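Home | Workshop | Reviews | Features | Back issues

Two arms and a pot of orange

The Perner kit from Weltis puts a pair of tabletop robot arms within reach of small studios. We gave it a brush.

The Perner arrives in 2 crates, one for each arm, and costs 2,152 euros with the grippers and wrist cameras included. Weltis sells it as a general bench kit for light handling. Brush work is one of the optional task packs, and it is the one most people ask to see.

Drita Grgić teaches brush lettering at the Clanlow studio and agreed to try the kit on her own tools for the month of May. Her first worry was the rack. It is dark carved wood with a dragon head at one end of the top bar, and the brushes hang from small pegs close together. A gripper that comes in at the wrong angle has plenty to knock against.

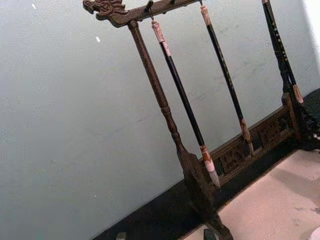

The brush rack from the wrist camera, with three brushes on their pegs.

The wrist view matters more than we expected. From above, the dark shafts are easy to lose against the dark wood. Up close, the software has the pale end caps to work with, and Grgić found it best to mark those as the reference points during setup. The manual suggests marking the hair tips, but tips change shape with use.

Setup took 94 minutes the first time, most of it spent on calibration. The arms have to be bolted down facing each other, and each one is taught the height of the table, the board and the paper. Move the board and you do the paper again. Borislav Zupan, who handles customer support for Weltis, told us a shorter routine is being tested but would not give a date.

Painting is simple to start. You guide the arm by hand through a dip and a stroke, save it, and adjust pressure and speed on the laptop. The fingers hold a brush well near the ferrule. Higher up the handle, the brush tends to turn during a long stroke — a rubber sleeve, sold separately by Karagiannis, mostly cured that.

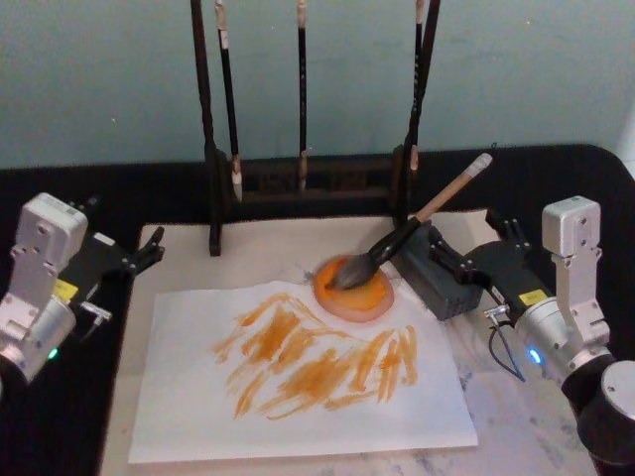

The right arm loads the brush with orange paint. The left gripper is open.

The strokes themselves are uneven. Some go down thick and others trail off to dry edges. Grgić liked the dry ones. What she missed was any sense of how much paint the brush was carrying. The kit does not measure it, so you set a dip time and watch.

The second arm is useful for steadying paper or handing over tools, though the brush pack makes little use of it. Weltis also sells a single arm, and for painting alone we would look at that first. Support runs for 5 years on either version.

Grgić has asked to keep the kit for another term. She plans to use it for repeat strokes on practice sheets and will go on doing the lettering herself.

Related
Bench arms for small workshops: what to check before you buy
Caring for natural hair brushes
A week with the Karagiannis sleeve set
Inside the Clanlow studio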